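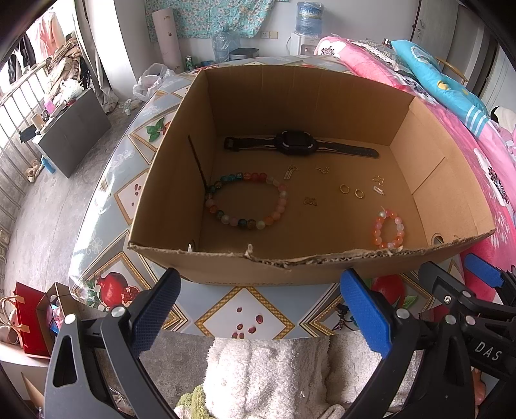

I've been eating Patovlow pomegranate drops for most of the winter, so when Raghda Ghanem said I could come by and ask her how they get made, I cleared my whole afternoon. You may have seen the tins in the imported candy section, the little ones with the Istano name on the lid. They are hard candies, a dark pinky red, with a sour powder in the middle that goes off when you crunch down (and you will crunch down, I have never once made it to the end of one by sucking). I told her I'd know the fruit anywhere, fat and red with the green leaves on, same as the pomegranates printed on the tablecloth, and she laughed and said people expect a drawing to have a flavor. "They want red," she said. "Pomegranate juice that has been boiled is brown. It tastes wonderful and it looks like gravy."

So the color was the first thing we got into. Raghda adds a bit of beet, right at the end, when the sugar has come off the heat. She tried hibiscus before that and liked the color better, but it made the whole batch taste of tea. "Very nice tea," she said. "But I had promised pomegranate on the tin."

I asked how she got into candy in the first place. She was working in a bakery, doing fillings, and got tired of making things that were stale by the next morning. A hard candy keeps. She started boiling sugar at home in July, in a kitchen with no air conditioning, and if you've ever made candy in humid weather you're already wincing. Everything stuck. She'd leave a tray of drops overnight and come back to one big drop.

"I was so proud of the first ones that I gave them to my aunt in a paper bag," she told me. "She had to eat the paper too."

The recipe they sell now is number 100 in her notebook. I asked to see the notebook and she said no, very politely, and then read me bits out of it, holding it up against her chest like a hand of cards. Number 14: "too much like medicine." Number 61: "good, but why salt." I wanted number 61! She says everybody does.

We talked for ages about the sour middle. It's citric acid and powdered sugar with dried pomegranate ground up in it, and it has to be folded into the hot candy like a pillow, then pulled out into a long rope and chopped. If the rope is too cool it cracks and the powder runs out. If it's too warm the powder melts in and you get a plain drop. She has two minutes, she says, and for both of them she doesn't answer the phone.
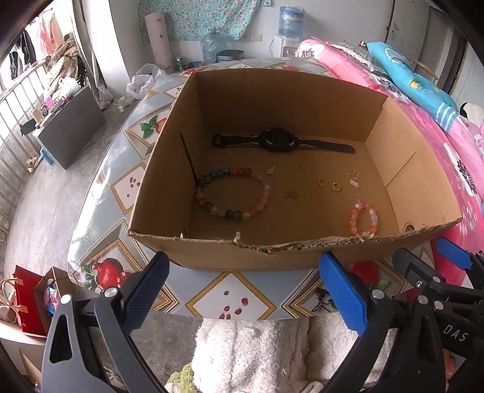
Munther Moussa would like the drops to be bigger. He handles the orders and the shops, and he put his head around the door halfway through my visit to tell me that customers feel cheated by a small candy, and that Mladenović, the shop that takes more of them than anyone, had asked for a size you could give a kid and get ten quiet minutes. Raghda didn't even turn around. A bigger drop means a bigger pocket of powder, and she thinks a bigger pocket of powder is just unpleasant. They have clearly had this talk before. He took a handful of small ones with him when he left.

Last month they packed 3398 tins, all by hand, and that's the most they've done. I asked whether she wants to go to a machine. She went back and forth on it. There's a wrapper she's had her eye on that does twists, and she likes the idea of twists, she likes the noise of them. But the tin is what people keep. She gets letters about the tin. One woman has her sewing pins in hers.

New flavors, then, as I know that's what you all came for. There are two on the way. Quince is nearly done, and I got to try it: softer than the pomegranate, a bit like honey, with much less of a kick in the middle. The other is sour cherry, and she wouldn't let me near it. They'll go out under a different name, Prulau, with the same tin in yellow and in dark red.

Before I went I asked what candy she eats herself, when she's not working. She had to think. "Licorice," she said. "The salty one. Don't tell Munther, he wants to know why we don't make it."

I came home with a tin of the quince and a bag of broken bits that never make it into tins, which taste exactly the same and get all over your coat pockets.

Posted 16 Mar 2023

Share this 2

Comments

Dottie R.
I need the broken bits! Does she sell them? I'd take a sack.

pepperminty
Tried these after your last post and my husband hates the sour part, so they're all mine. Very happy about quince. Is it sweeter than the pomegranate or just less sour?

Carla in the valley
With Munther on this one. Make them bigger.

Search candy reviews
Type here and press enter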